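Giving up the allotment, more or less

17/01/2022

The letter from the allotment association came in the same post as the seed catalogue, which felt pointed. The rent is going up to 857 a year if you count the water charge, the shed charge and the charge for the new gate that sticks. I have had plot 11 long enough to know what it gives me in return, and on a good year it is courgettes.

I should say that I like the plot. I like the walk up there and the smell of the shed, and I like being able to say "I'll be at the allotment" in a voice that suggests work. What I am less keen on is growing things. Growing things is slow and wet, and you have to go back.

Last April I decided to be serious. I bought three proper fruit plants from the nursery at Draltodau, where they talk to you as if you were about to adopt. There was a gooseberry, a blackcurrant and a vine. The vine was a variety called Kesine, and the label promised "generous bunches, even in cooler gardens". I now think that "cooler gardens" meant Provence on a cloudy afternoon. I planted it against the south side of the shed with a bucket of compost, some wires and a level of hope I would normally keep for the lottery.

The gooseberry died straight away, with very little fuss. The blackcurrant grew well and was eaten by something that left the leaves neatly folded. But the vine took. It went up the wires and along the gutter and then over into plot 12, where it was cut back with what I felt was unnecessary feeling. By late summer it had covered the shed window, so that I could no longer find the secateurs I needed to cut it back myself.

It made leaves you could have served a Sunday roast on. As for the grapes, I spent a good part of August lifting those leaves up, one at a time, like a man looking for his glasses.

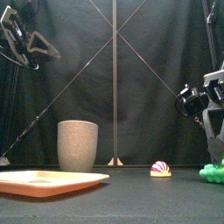
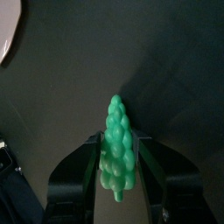 Green grapes in both, and of the toy sort.

Anyway, there were three. I mean three grapes, hanging together at the back, where the vine had evidently been hoping to keep them from me. I left them until they seemed ready, then left them a bit longer because the book said to, and went up one evening with a small dish. One had split. One had a wasp in it, or most of a wasp. The last I ate standing up by the water butt, and it tasted like the inside of a lemon that has had bad news.

I did write to the nursery. I wasn't cross, I only wanted to know if this was usual. They wrote back to say that Kesine often "sulks" in its first year and that I might think about a feed. They sell a feed. It is called Mikine, it comes in a tub the size of a drum kit, and it costs more than I have spent on grapes in my adult life. I bought it, obviously. It is in the shed with the lid still on, behind the vine.

So now there is the rent to think about. I have done the sums on the back of the letter and they are not kind. If I put the whole lot down to fruit, last year's grape was the most expensive thing I have ever eaten, and that includes the fondue at the Lüthi, where they charged us separately for the bread.

The sensible thing would be to hand back the key. There is a waiting list, full of people who own kneeling pads and know what a mulch is for. One of them would have that plot in rows by Easter. I got as far as finding an envelope.

Then I made the mistake of walking up for a last look. The vine was bare and brown and looked completely dead, which the book says is correct at this time of year. Winter is when you are supposed to prune it, hard, down to a couple of buds, and with the leaves off I could see straight through the window to where the secateurs were hanging on their nail. I did most of one side before the light went. The other side still needs doing, and the form has to be back by the end of the month, and I've used the envelope for the broad beans.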